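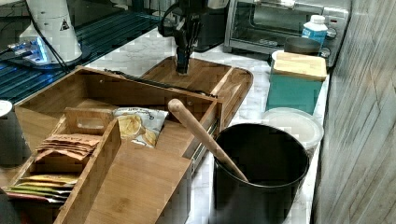 Down position over the cutting board, tea drawer out.

Counter cell, Udholm kitchen. 12 January 2020

Hour meter 1283 at power-on. Last full check was in September, so this one was overdue. Jobs for the day: re-seat the wrist cable, check finger alignment, redo the board height, then look at the cable run along the arm. Dénes Simon was in for the first half and did the wrist with me.

Fault that started it: the arm stopped twice last week with a gripper comms dropout, both times with the wrist turned well over to the left. Clears on a restart and then runs fine for hours. The log on the Cluvent box gives the joint angles at the stop and they are close enough together that I believed the cable before I believed the board inside the gripper.

Wrist. Backed the connector out, pins look clean, one locking screw had worked loose. Put it back with the low-strength threadlocker, the purple one. Left more slack in the loop than before. With the old length the cable went tight before the joint reached its soft limit, and it should never do that. Ran the wrist end to end by hand with the brakes off, watching the plug. No pull on it at any point now.

Fingers. Closed on the feeler stock, right finger slightly ahead of left. Took the right one off, wiped the seat, put it back, checked again. Even. The tips have some wear but I'm leaving them until the next check. Spares are in the Hamdan drawer, second from the top, two pairs. If you take one, write it on the card.

Ran the empty open/close cycle 100 times at half speed after that. No dropouts, no missed closes.

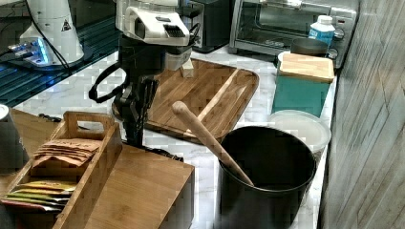 Board height is the one that always drifts, and it drifts when people wipe the counter and put things back a little off. The Skuvidia touch routine only gives a good number if the contact point is on flat wood. Keep it well clear of the lighter strip that runs across the right half of the board; that strip stands up from the rest, and a height taken on it makes the approach stop high everywhere else. I lost most of an hour to this last year. Also watch the spoon handle where it comes out of the pot and over the board. The planner has no idea it is there. Turn the spoon away before any wide move, or lift it out altogether.

Touch sequence as I do it now:

Home the arm.
Speed down to 30 percent, check it on the pendant and not just on the screen.
Go to the approach point. Stored value for base to first touch is 573 mm, don't change this one.
Touch, retract, touch again. If the two readings disagree by more than half a millimeter, stop and find out what is moving.
Repeat at the other corners.
Save under a new name. Don't overwrite the old file until it has run for a day.

First pass disagreed at the near corner. The board was rocking. Took it up, wiped the marble and the underside, set it down again and the second pass was good at all four. New file saved and loaded.

Teach points for the drawer pull are still the old ones. They ran all right with the new height file but the pull is not quite straight, I can hear it rub on the slide. Dénes thinks the organizer has been pushed back a bit. Could be. I'd like to put two locating pegs behind it — not today. 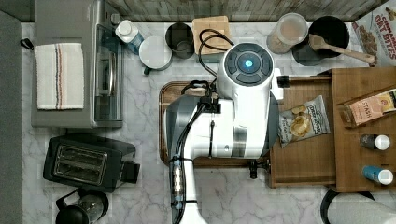

Page 47

Cable run. Went along the arm from the head down and checked each clip by hand. Two would slide with light finger pressure, so I opened them, put a wrap of tape under each and closed them again. The blue and yellow connectors near the bottom of the arm were all pushed home, gave each one a tug anyway. There is no strain relief on that bunch and I don't like it. A short bracket would do it. Sketch on the next page.

Where the cables go over the small wood board at the back, look at the jacket every time. Slight polish on the outside of one, no cut. Marked it with a dot of white paint pen so we can see if it gets worse.

Head light came up cyan after restart, normal.

Finished with the tea job from start to finish at full speed, then the same with the wrist forced over to the left on each return. No stops. I'm calling the dropout fixed for now, but leave logging on for the week and copy the file off before anybody restarts the box, it gets wiped on boot.

Still open:
Pegs for the organizer.
Bracket for the connectors.
Drawer pull teach points, after the pegs.
Order threadlocker, the bottle is nearly out.
Ask Dénes where the second pendant key went.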